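Handout 3: frames, and why your arm goes the wrong way

Right, last time we got the Bandara simulator running and I promised we'd move something. Before that, please set your seed to 2313 in the config so we're all looking at the same room.

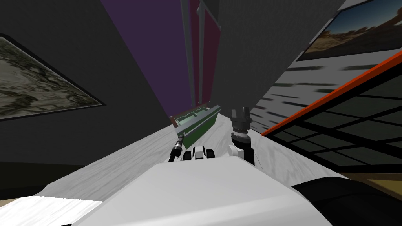

Frames trip people up every single year, me included. A pose means nothing until you say what it's measured from, and Bandara gives you three to choose from - world, base and camera. The head camera in our setup is rolled over, so the table runs uphill and the green tray sits on a slant. Ask for "left a bit" in camera axes and you'll get a diagonal. Convert to base first, then plan!

The wrist camera has its own frame again, fixed to the gripper, so it travels with the hand.
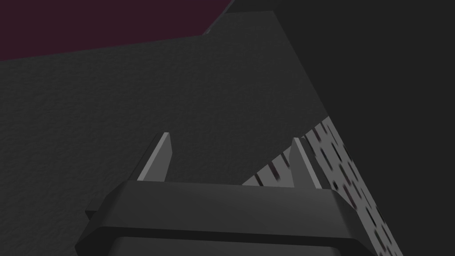
Fig. 2. Wrist view, both fingers showing.

Asanka Biswas wrote the transform helper (it's in the Dullell folder) and it wants the parent frame first. I swapped the two for a whole afternoon in August. Cap the planner at 3000 samples or it'll chug.
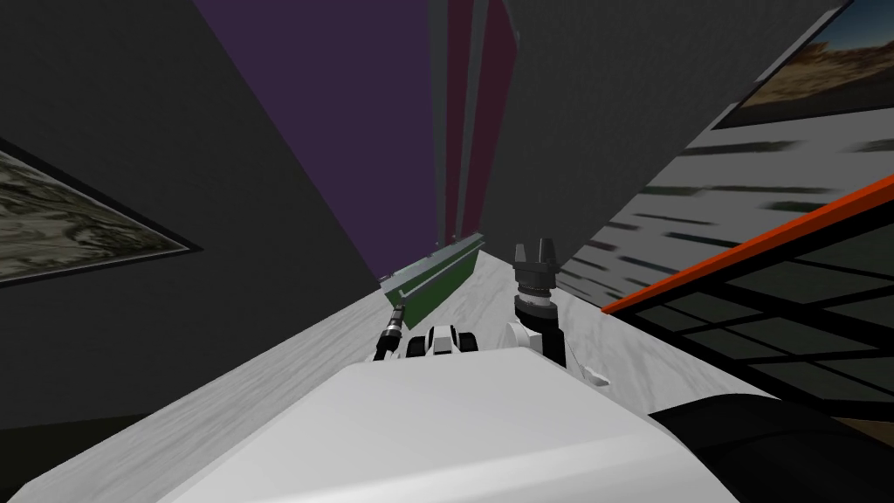

Fig. 3. Head view, both arms reaching forward.

For next time: write out the camera-to-base transform by hand, then check it against the helper. Stuck? Nisha Tyagi has the lab hour, room 19.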